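Notebook entry, March 21, 2026
Geltley workshop, bench 2
Entered by: Josefien Brouwer
Read by: Gobnait Ó Dálaigh

Subject: Household textile tasks, review of the present position

The purpose of this entry is to record where we stand on the question put to us in November by Verbruggen, namely whether a machine can be trusted with the small textile chores of an ordinary household: folding cloths, sorting gloves, turning garments the right way out and putting the lot away. My view remains that it cannot yet do so without a person in the room. The grounds are set out below so that colleagues may disagree with them in writing.

Rigid goods are treated separately in the Fullero file and are not discussed further. Cups, boxes and tools keep their shape when lifted, and a plan made before contact remains largely valid after it. Cloth offers no such assurance. A single corner taken a finger's width too far in will bring up two layers where one was intended, and the fold which follows is then wrong from the start.

The present set comprises 300 hand-guided demonstrations, of which 24 have been set aside pending a second reading. Gobnait Ó Dálaigh has reviewed the remainder for labelling faults and found 13, all of them concerning the point at which a grasp is deemed to begin. We had been using first contact. She proposes that the label be placed where the cloth first bears load – a later and less convenient moment, but a more useful one. I agree, and the label sheet will be amended accordingly.

Points still open on grasping:

Layer separation. Thin material lying on thicker material remains the worst case. The Susero model tends to close too deep and to treat both as one article.

Approach angle. A steep approach is reliable on an edge and poor on a flat area. No rule has yet been agreed for choosing between them.

Release. Operators open the fingers and draw back in a single movement. The model separates the two, and the cloth is dragged when the withdrawal comes early.

Two-handed work. Timing between the hands is inferred from video alone at present. I do not consider this sufficient for folding.

Bench work, gloves and folding cloth. 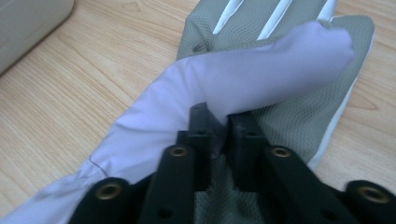
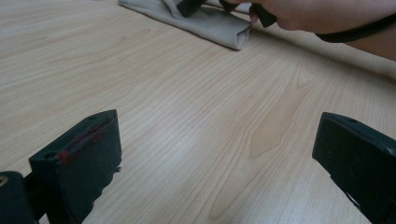

The case for household use rests in my opinion on recovery from error, and our records are weak in that respect. Operators are skilled and seldom fail, so the model has few failures from which to learn. Where the lavender fabric is pinched over the grey mesh glove, the fingertips hold a fold of the upper material while the mesh lies directly beneath, and a small error in depth at such a point could bring in the lower article as well. A person would feel the difference and let go. The Susero model has no comparable sense and must judge by sight, with its own fingers obscuring part of the view. I have therefore asked for 50 further demonstrations in which the first grasp is deliberately poor and the operator corrects it without starting again.

Gobnait Ó Dálaigh has entered a reservation. She holds that deliberate errors do not resemble real ones and that the model may learn the error along with the correction. The point is a fair one. The new demonstrations will be kept in their own folder and will not be merged until both of us have signed the sheet.

Outstanding: amended label sheet to Verbruggen; second reading of the set-aside demonstrations; spare fingertips to be ordered.

J.B.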